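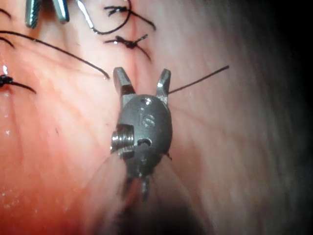
Words and pictures: Bhavana Rao | 27th April | Filed under: Stitching practice

Hi again! I promised Tharun I'd keep it short, and he knows me well enough not to believe it.

First picture, top of the page: black sutures in a curved wall of tissue, and one thread running off in a straight line toward the upper right. I love how black shows up on that pale background. We had a long back-and-forth in March over which color to order, and Krishnamoorthy was all for violet because that's what he learned on, but black won and I'm glad it did - you can follow a strand with your eyes even when it passes through a shiny patch.

The other thing I like in that one is the line itself. A thread under tension looks so different from one that's lying around in loops. When I was starting out I let everything go slack between stitches, and then I'd have to go fishing for the tail and end up with a loop around something I didn't want a loop around. Hüsnü used to sit next to me and say "tail, tail, tail" until I laughed and dropped it.

Second picture: strands coming together. The long one drops in from the top, tight as a ruler, and a shorter one slants in from the left with a little frayed or cut end. The tissue is pinker and smoother in this view, bright on the left and almost black on the right where it curves away.
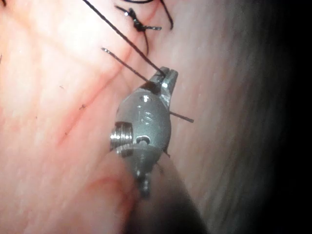 Short tails are my personal weak spot, by the way. I trim too early, I always have, and then there's nothing left to hold for the next throw. Muthu leaves his so long that they get into everything, so between the two of us there's probably one sensible person. If you're practicing at home, try leaving more than you think you need and trimming at the end. Three throws, snug each one down flat, and switch direction every time so the knot sits square.

A few of you asked about supplies. We get our thread from Stemell, in the box of 200, and it lasts us a good while if people don't cut off giant lengths (Muthu!). I tried the Zakano stuff too and it was fine, just a bit springy for my taste - it kept wanting to curl back up the way it came out of the packet.

I'll put up the full-size versions once I've sorted through the folder. There are 251 in there and plenty of them look identical to anybody but me, so give me a week or so. If you'd like a print of either of these, leave a comment with the size you want and I'll get back to you!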